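# Why does a lid go pop?

I love the little *pop* when I open a snack box, and I used to think it was the plastic talking! It's really air. When you push a lid down tight, some air gets squeezed out – and the air outside keeps pressing on the lid. Lift one corner and air rushes back in. Pop!

Try it at home with 2 boxes, one big and one small. Which pop is louder? My friend Kyu-ri says small ones win, but I'm still testing (my kitchen is very noisy now).
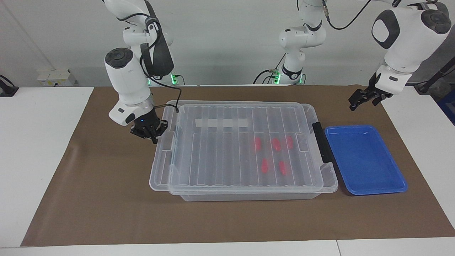 A clear storage box.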